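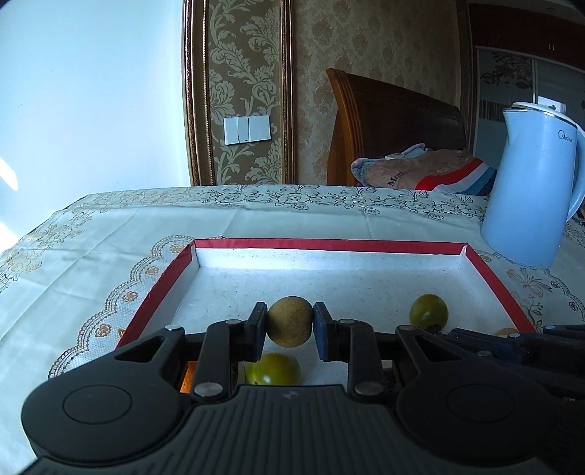
Left gripper closed on one of the small brown fruits, black and blue pads, second gripper at right.

From: Hye-jin Son
To: gripper-upkeep list
Subject: Re: left fingers closing crooked after pad swap

Hi everybody,

Thank you so much for all the replies, and sorry I went quiet for a bit (January has been a lot over here). I promised I would write back once I had the left one together again, so I've put a picture at the top, and I'll try to answer things in the order they came up.

Trương wrote:

> Before you order another set of fingers, back the pivot screws off
> and see if the linkage swings freely by its own weight. We had one
> at the Ikholm bench that pinched to one side for weeks and it was
> one screw, done up too tight. Also, are both pads from the same
> batch? And what are you testing on? A block of wood will forgive
> almost anything.

You were right about the screw, and I owe you a coffee for it! I took all six pivots out and laid them on a towel in the order they came off, which I would recommend to anyone with a table as crowded as mine. The upper one on the right-hand side had been tightened until the link could hardly move. I suspect that was me, back in the fall, in a hurry. I wiped everything down, put a tiny dab of the Danico grease on each pivot (a toothpick is plenty), and then ran each screw in until it just touched and backed it off a hair. The fingers now swing like a little garden gate.

About the pads, no, they are not the same batch. The right one is the dark blue from Atden and the left one is the black I had in the drawer. The blue feels a touch softer under my thumb. I had been blaming that for the crooked closing, but after the screw was sorted out I swapped them side to side and couldn't tell any difference, so I put them back the way they were. I'd still like a matching pair someday, if anybody has spares they would part with.

For testing I gave up on the wooden block. I use fruit in the lid of a box now, green tomatoes and those small brown ones, and I like the brown ones best for checking a squeeze. They're round enough that if one finger gets there early, the fruit rolls and you know right away. After the repair I did 183 pick-ups in one long sitting and dropped 4, and I think most of those were me getting tired and coming in at a slant. Before the repair I was losing one every few tries, so I'm very happy with that.

Two things I still want to ask. First, does anyone put thread locker on the pivots? I'm nervous about it getting into the plastic, but I also don't want the screws creeping back in or out. For now I've written myself a note to check them after every 24 hours of use. Second, the right gripper has never been opened up, and the log says it has 578 closes on it. Would you leave it alone until it complains, or do both so they feel the same in the hands? My heart says do both and my Saturday-less schedule says leave it.

Thanks again, all of you, and Trương, let me know how you take that coffee.

Warmly,
Hye-jin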